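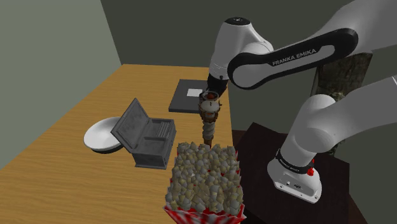

Violeta Gaete

Popcorn

Popcorn. Also popping corn, popped corn, in older books "parched corn" (a slightly different thing, see Names). A snack made by heating the dried kernels of certain kinds of maize until they burst. Eaten salted, sweet, buttered or plain. Sold at cinemas, fairs, football grounds, corner shops. Also used as packing, as Christmas decoration, as bait.

Names

The word covers both the raw kernel and the popped one, which causes muddle in recipes. A cup of popcorn unpopped fills a very large pan. Trade usage keeps "popping corn" for the raw seed and "popcorn" for the finished snack. Parched corn is ordinary maize toasted until it swells and cracks but doesn't turn inside out. Half-popped kernels are sold on purpose in some places, crunchy, hard on the teeth. Kernels that don't open at all are called old maids in older American writing, duds or stones elsewhere.

In Chile, cabritas. In Argentina pochoclo, in Peru canchita, in Spain palomitas, in Colombia crispetas. Hortensia Painemal's word list, begun in Leiva and never properly finished, has a lot more, some of them used in one valley only.

The plant

Popcorn is maize, same species as sweetcorn and field corn, but the kernel is smaller and the hull harder. Most of the inside is dense glassy starch with a small soft part near the middle. Sweetcorn won't pop, the hull is wrong and there's too much sugar and not enough hard starch. Field corn will split and puff a bit, disappointing.

Two main kernel shapes. Rice type, long and pointed at the top. Pearl type, round and smooth. Nearly all shop popcorn is pearl. Colour of the hull can be yellow, white, red, blue, almost black, but the popped flake comes out white or pale yellow whatever the hull, with coloured scraps left clinging.

Cobs are left on the stalk untill the husks are papery, then dried further under cover. Dry too fast and the hulls crack. Cracked hulls leak steam and don't pop. Growers in Neltlow used to hang cobs in net bags in open sheds through the winter and test a handful every week in a pan. Still done by a few. The Neltlow red, a short cob with pointed kernels, is kept going mainly by allotment holders and is not sold as seed.

How it pops

Water. Each kernel holds a little, best at 13 to 14 per cent of its weight. Heat turns it to steam, the hull holds the steam in, pressure goes up, starch inside goes soft like jelly. At 180°C or thereabouts the hull gives way. The starch foams out, cools at once and sets. Whole thing is over in a fraction of a second.

The pop itself is mostly steam let go suddenly, not the hull tearing. Kernels jump because part of the starch pushes out first against the pan like a leg.

Too dry, and there isn't enough steam. Too wet, and the hull goes before the starch is ready, so the flake is small and tough. Slow heating lets steam leak out at the tip where the kernel joined the cob. Very fast heating cooks the outside before the middle. A jar of old kernels can sometimes be brought back with a spoonful of water, lid on, shaken, left a few days.

Flakes

Butterfly (or snowflake): wings, uneven, tender, lots of edges for salt to sit on. Usual cinema kind. Breaks easily.

Mushroom: a rounded ball, tougher. Used for caramel and toffee popcorn as it survives being stirred in hot sugar.

Mostly down to the variety, partly to how it's heated. No batch is purely one or the other.

History

Very old. Popped or poppable maize has been found at sites in Peru and in what is now the south-western United States, some of it thousands of years old. Early ways of popping included hot sand, hot stones, clay pots with a hole in the side, and simply holding the cob near a fire. Toasted and burst maize had a place in Aztec ceremony, with garlands and headdresses made of it, according to Spanish writers.

The story about popcorn at the first Thanksgiving is not supported by anything written at the time. Repeated a lot all the same.

By the middle of the 19th century it was common in the eastern United States, popped at home in wire baskets over the fire. Charles Cretors of Chicago was building steam-powered poppers in the 1890s and showed one at the 1893 world's fair there. Street carts followed. Cinema owners at first wanted none of it (carpets, noise, smell) and vendors sold outside on the pavement. In the Depression it was cheap enough for almost anyone and owners let it in. Many cinemas then lived off it. During the Second World War sugar was short and sweets with it, so people ate more popcorn. Television knocked sales back in the 1950s, then home popping picked up. Microwave bags spread in the 1980s.

In Britain sweet popcorn was for a long time the normal sort and salted the oddity. Now both, often mixed in one tub.

Fairs at Divden and Clolonska

Divden's spring fair had popcorn before it had a cinema. Sold in twists of sugar paper, sticky, pink. The paper was replaced by printed boxes, the boxes by buckets, and lately some sellers have gone back to paper. The Clolonska fair is smaller and the popcorn there is savoury, with caraway or smoked paprika. One pan of it is thrown over the river wall on the last night, for luck or for the ducks depending who is asked. Gaete (notes to the 2nd edition) says the custom is not old.

The fair guide for Divden, 500 copies, gives a recipe for the pink kind: sugar, water, a little beetroot juice, boiled until it threads, poured over and stirred off the heat. Works well. Doesn't keep.

Making it at home

Pan with a lid, oil with a high smoke point, three test kernels. When those go, take the pan off the heat, add the rest in one layer, wait half a minute, put it back. Shake. Lid slightly open so steam gets out, otherwise chewy. Stop when the pops are 2 seconds apart.

Butter burns if used for the popping, add it after. Fine salt sticks better than coarse. Hot air machines need no oil but salt falls straight off, a light spray of oil helps.

Food value

Plain popcorn is a wholegrain and high in fibre. Mostly carbohydrate, some protein, very little fat before anything is added. Cinema popcorn in oil with topping is another matter. Hulls get stuck in teeth and gums. Not suitable for small children, choking risk. Same for unpopped kernels and weak teeth.

Other uses

Strung on thread for trees, mostly American. Loose fill in parcels, tried and mostly given up as it goes stale and brings mice. Ground up as breakfast cereal with milk, 19th century, now rare. Anglers use it floating for carp and chub.

See also

Maize. Puffed rice. Toffee. Fairground food. Popped sorgum and amaranth.

Last revised Mon 20 May. Section on storage still to be writen.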